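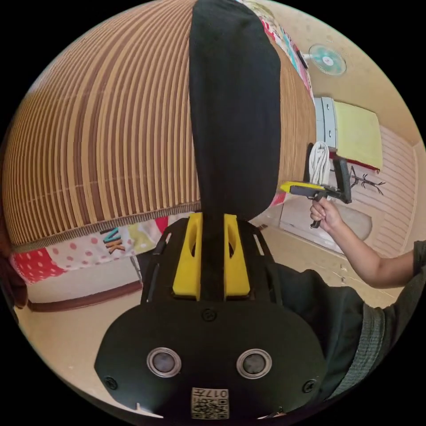
Hand-held grippers at work in a furnished room, the second one held by its handle.

Two hands, one budget
How a small robotics workshop learned to shop for the tools that teach the robot

May 23, 2021

The first spreadsheet at Zaltura had one line on it that mattered, and that line said "robot arm". Everything else was squeezed in underneath in smaller type: cables, a table, a bit of shelving, a kettle. It was November, the grant letter had just come through, and for a happy fortnight the whole workshop talked about reach and payload and which colour the arm would be.

Then somebody asked what the arm was going to learn from, and the spreadsheet had to be started again.

I've spent a good part of this spring visiting workshops that are buying their first robotics kit, and I keep hearing versions of that story. The arm is the thing you see in the brochure. But if you want a machine to fold a towel or put a cup on a shelf, you need a great many goes at folding towels and putting cups on shelves, done well, by people, and recorded properly. One lovely way to get them is with a gripper you hold in your hand. You squeeze a trigger, the jaws close, and the job gets done with the same sort of fingers the robot will have. Carry one in each hand and you can do two-handed jobs too. There's no arm to bolt down and no safety cage, and you can go wherever the work is. I had a go myself and was useless for ten minutes and completely hooked after that.

What interests me is how differently you have to plan for them. An arm is one large purchase, and a finance office understands one large purchase. Hand-held grippers come in pairs, get carried about, get dropped, wear out at the fingertips and need a surprising amount of clerical care. They are closer to buying a set of good kitchen knives and then paying for the sharpening.

The first order

Zaltura's revised budget put £2,346 against its first pair of grippers and everything needed to make them useful. The pair itself, a model called the Plunus, took up the greater part of that. The rest went on cases, chargers, storage drives, a stand to park them on and a box of spares that looked far too generous on paper.

It was Flamach, the supplier, that talked them into the box of spares, and I admit I raised an eyebrow when I heard that. Suppliers do like selling spares. But the workshop asked for a breakdown of which parts wear and in what order, and got a straight answer: finger pads first, by a long way, then trigger springs, then the screws that people lose when they change the finger pads. So the order went in with 30 pads, one spring per gripper and a little bag of screws. They were on their second bag of screws when I visited.

If you take one question along to a supplier, make it that one. What wears out first, what does it cost, and can I fit it with the tools I already own? A firm that makes good equipment will be pleased to be asked. A firm that tells you nothing wears out hasn't used its own product much.

Pairs, and why you want a spare hand

It took me a while to see why everyone orders an odd number the second time.

With a pair, any fault stops two-handed work completely. A left gripper with a sticky jaw means the right one sits on its stand as well, and so does the person who was booked to use it. Zaltura went through this over a single trigger that had to go back to Flamach. The repair was quick enough, the post wasn't, and most of a week's bookings were moved. Their third gripper was ordered before the parcel came home.

Buying three of something to use two feels extravagant until you put the cost of an idle day next to it. Staff time is the dearest thing in these projects. I looked through the workshop's ledger (they were very good about it) and the equipment is a thin slice compared with wages. A third gripper pays its way the first time it's needed.

The catch is that the spare must be a real match. Same finger length, same jaw opening, same version of whatever is running inside it. A borrowed unit from an older batch will do the job in your hand and then cause a headache later, when recordings from two slightly different tools are mixed together. Ask how long the current version will be on sale. Ask what happens to your order if the design changes halfway through the year. Write the answer down.

Label everything on day one

Such a dull heading for such a useful hour's work! Every gripper needs its own label, it needs to be readable by a phone or a scanner, and the number on it must appear in your records from the very first session.

At Rao, a two-room studio that shares its equipment with three other groups, they skipped this. All their grippers looked the same and all of them were simply "the gripper". Some weeks in, a set of recordings looked slightly off, the jaws reading as a touch more open than they were. One unit had drifted. Which one? They had to check every gripper on the shelf and then set aside a whole batch of sessions that were probably fine. Labels cost pennies. The printer that makes them is a modest one-off and gets used for every other thing in the building.

Rao now keeps a card for each unit as well, an old-fashioned paper card in a drawer, with dates for new pads, new screws and checks. I loved the cards. You can pick up any gripper there and read its life story over a cup of tea.

Budget for the places as well

A workshop bench is fine for learning the trigger. After that, the best practice happens in ordinary rooms with ordinary stuff in them, and rooms have to be planned for. Travel, insurance away from base, a thank-you payment for the household if you're using somebody's home, a carry case that survives a boot full of other luggage. Zaltura forgot the insurance and had to find it out of the stationery line, so for a while everyone brought their own pens.

Furnished rooms also teach you things about your kit list. Sockets are behind the wardrobe. Light changes all afternoon. Somebody's arms get tired, and tired arms make sloppy recordings, so you need a second person to swap in, and that person needs lunch. None of this is expensive. It does have to be on the sheet, and I'd give it a heading of its own so that it can't be nibbled away when the arm turns out to need a special plug.

Weight deserves a mention here too. Spec sheets give the weight of a gripper to the gram and I used to skim straight past it. Now I'd read it first. Ask for a loan unit, hold it out at table height and carry on doing something fiddly until you want to stop. Get your smallest-handed colleague to do it as well. Handles that suit one person can leave another stretching for the trigger, and a tool that half the team dreads picking up is poor value at any price.

How much work before the arm?

Zaltura's plan, second version, sets aside 96 hours of hand-held practice before the arm is even ordered. I think that's a brilliant bit of planning. It gives the team time to find out which jobs are worth teaching, and it lets them pick an arm to suit those jobs. Their first choice of arm had a longer reach than anything on their task list called for. The one they now have their eye on is smaller, and the saving covers that third gripper comfortably.

It also spreads the spending. Grant money that arrives in one lump tends to go out in one lump, and then there's nothing left when you finally know what you need. Hold some back. Zaltura keeps £800 untouched for repairs and replacements, with a rule that nobody may raid it for anything that was on the wish list in November. At my last visit it was still whole, though there had been a spirited attempt involving a better chair.

Rao does it differently and tops up a repairs pot a little every month, with each of the sharing groups paying in according to the hours they book. It needs more bookkeeping, but it does mean the heaviest user pays most towards the pads, and I didn't hear a single grumble about it.

Before you sign

A few last things I've picked up from people who have already done this, in no special order.

Get the delivery date in writing, for the spares as well as the grippers. Check whether the charger in the box has the right plug. Find out who owns the software licence if a unit is sold on. Ask for the finger pad part number and try ordering one, just one, before you commit to the full kit, and see how long it takes to turn up. Rao's trial pad came in three days, in an envelope big enough for a coat.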